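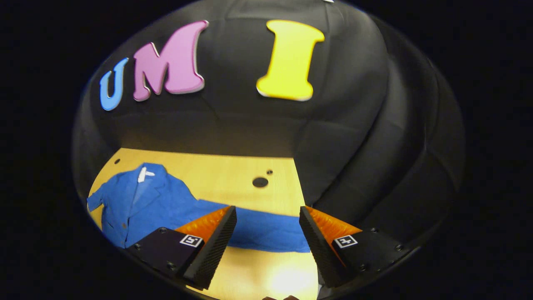
Cut-out letters on black padding, blue U, pink M, yellow I.

Home Forum Finds & ID Permissions Kit Clubs Log in

Found some old coins on a club dig, landowner now wants them all back?

Posted by hosberg_digger in Permissions

Hi all, bit of a mess and need advice quick as got a meeting with the farmer at 11 tomorrow morning.

Club dig in July on pasture up near Hosberg. Three of us working the bottom corner by the old hedge line. Got a hammered silver penny first, then another couple a few feet off, then it went mad. By teatime we had 36 between us, all within a patch you could cover with a picnic blanket. All silver, mostly cut halves and a few whole ones, nothing fancy. No pot. We stopped, rang the club sec, she rang the finds liaison officer and he told us to leave the hole alone and bag what we had. So far so good I think.

Now the farmer says the coins are his, he wants them handed over, and he'll sort selling them himself. His brother in law reckons they are worth 300 each. The permission was a verbal one through the club, there is a form but only club and farmer signed it, and it says "finds shared by agreement" and nothing else. No split written down. I always thought it was half and half??

Also he's asking for the grid refs so he can "have another look" with a hired machine. Don't really want to give them him but it's his field.

So, do we hand them over? Are we in trouble if we don't? And is half and half the law or just what people do. I've got the coins at home in a drawer at the moment, in the order they came up, one of my mates wants his share to keep at his own house which I've said no to.

Thanks in advance, not trying to fall out with anyone, it's a lovely farm and the club has had it for years.

Marisol Villanueva
Posted in reply to hosberg_digger

Right, deep breath. I've been through this twice, once well and once badly.

First thing. Two or more coins from the same find, over 300 years old, at least 10 per cent silver or gold, and it's potential treasure. Yours plainly is. That means it isn't yours and it isn't the farmer's either until the coroner has dealt with it. So no, don't hand them to him. Don't give your mate his share. Dont sell, swap or clean any of them, not even a rinse.

You have 14 days to report from when you found it, or from when you realised what it might be. Your club sec phoning the officer is a good start but check it's gone in as a proper report with your names on, and ask for the reference. Email him today. Something like "confirming my report of", date, place, number of coins, who found which. Then get them out of the drawer and over to him and get a receipt.

On the split. Half and half is not law, it's custom. If a museum wants the coins they get valued by the committee and a reward is paid, and the usual thing is half to landowner, half to finder. A written agreement between you gets looked at. Yours says "by agreement" and there wasn't one, so get one now. One page. Who gets what, all three finders named, everyone signs, everyone has a copy. And if nobody wants to buy them they come back, and then it's down to you and the landowner, so the page should cover that as well.

Check he's the owner too!! Our bad one was a tenant, and the real owner turned up months later with a solicitor. If your chap rents the field then his signature on the club form may be worth nothing.

Grid refs. The liaison officer must have them, exact. The farmer can know where his own field was dug, I wouldn't refuse him. But tell him politely that the officer asked for the hole to be left and that a proper look at the ground comes first. If he goes at it with a hired machine the reward can be cut, and that usually calms people down a bit.

For tomorrow, take the club sec. Don't go in talking about money. Let him see photos, not the coins. He has probably been wound up by the brother in law. 300 each for cut halves, er, no. Nowhere near in my experience but I haven't seen them so leave it to the valuers.

Assuming England or Wales by the way. Scotland is a different system and nearly everything has to be reported.

shetty_lad
Posted in reply to hosberg_digger

finders keepers mate you did the work. joking, do what Marisol said. we had one at Shetty, took ages, well over a year before anybody saw a penny and one of the lads had moved by then so make sure they have got everyones address

also which machine were you on and what settings, I get nothing but ring pulls on pasture

Kuneo
Posted in reply to hosberg_digger

Agree with most of the above. Couple of bits to add.

Photograph every coin both sides with a scale and number the bags before they leave your house. Ours went in loose and two got muddled, was a pain to sort out. Write down depth as well if you remember it, even a guess marked as a guess.

Insurance, if your club is in one of the national bodies you've probably got public liability, but that won't cover coins in a drawer. Another reason to get shot of them.

And get the club to change that form. Zovlow's club has a decent one on the permissions board, thread 413 I think, with the split printed on and a box for owner or tenant. Our farmer signed it no bother.

Good luck with the meeting, take biscuits.

hosberg_digger
Reply to all

Brilliant thank you. Emailed the officer, he's seeing me at 3 tomorrow after the farmer. He is the owner, sec checked, the tenant left years back. Mate not happy but has stopped asking. Machine question I'll answer on the kit board, don't want to clog this up. Will post how it goes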